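A robot arm in the workshop: gallery

Sep 17, 2018
By Anatole Gautier

I said I would put some pictures up once the arm could do something worth looking at. I am not sure it can yet, but people keep asking, so have a look and make up your own minds.

For anyone who missed the earlier grumbling, the arm is a shared build at the Waaka workshop, started in March. The job we gave it is to clear and lay a toy kitchen: take a thing from the table, carry it somewhere sensible and let go. A child of three does this without being asked, mostly in order to annoy you. We are on our second gripper and our third set of excuses.

I was against the toy kitchen from the start and I am still not keen. Toys are light, they are brightly coloured and they forgive you when you squeeze too hard. A real egg does not. The others say you have to begin somewhere, and I can't fault that, but I have seen plenty of home robot projects begin somewhere and stay there.

What has been spent

The kitty stands at 343 pounds, of which 310 went on the gripper parts and the motors to drive them. I would have bought cheaper motors and found out the hard way. The remainder went on screws, cable and a bag of connectors that don't fit anything we own. My own time is not in the sum and I would rather not see it written down.

The control program is called Gukura. It was written by two members over the winter and it has opinions. It will refuse a perfectly good command if it thinks the wrist is going to end up in a silly position, and it is right often enough that I can't have it taken out. The older program, Romivar, did whatever you told it and bent a bracket doing so.

What I want to see before I clap

My test is simple. The arm gets 14 goes at the same object, put down by somebody who has not been told where the arm likes it. Every miss goes in the book, including the ones where "it nearly had it". Nearly having it is the same as dropping it if you are the one under the table looking for the pieces. So far the best clean run I have witnessed is 4, and on the next go it closed on thin air and carried nothing across with great care.

Soft things bother me more than hard ones. With a hard block you know where the edges are. Cloth moves as soon as you touch it, so the shape the program planned for has gone by the time the fingers close. The supporters call a soft toy a gentle start. I think it may be the hardest thing in the box, and that we get away with it because cloth is easy to pinch by any old corner.

The pictures

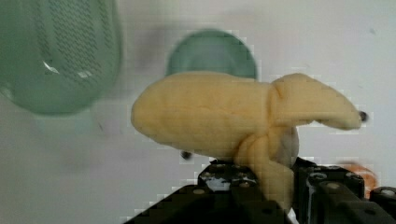

Plush banana, held by the hanging part of its peel. A grip, I grant you, though I would have gone for the fat end.

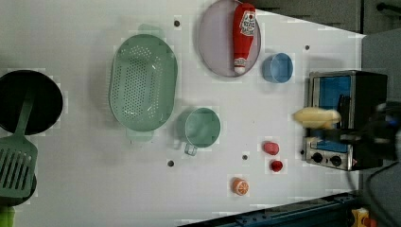 The table with the colander, the ketchup on its plate and the rest of the crockery. The gripper has something pale yellow in front of the toaster oven.

Still to do

The finger pads want replacing with something grippier. I have asked for rubber and been promised foam, which will be in shreds within a month.

Gukura needs a proper stop button that a person can reach without leaning over the arm. I have raised this at every meeting and will go on raising it.

Someone has suggested we enter the Civosance open day. I would like to see all 14 goes done first, with the misses written down in ink. If you want to come and count, the workshop is open most evenings and the kettle works.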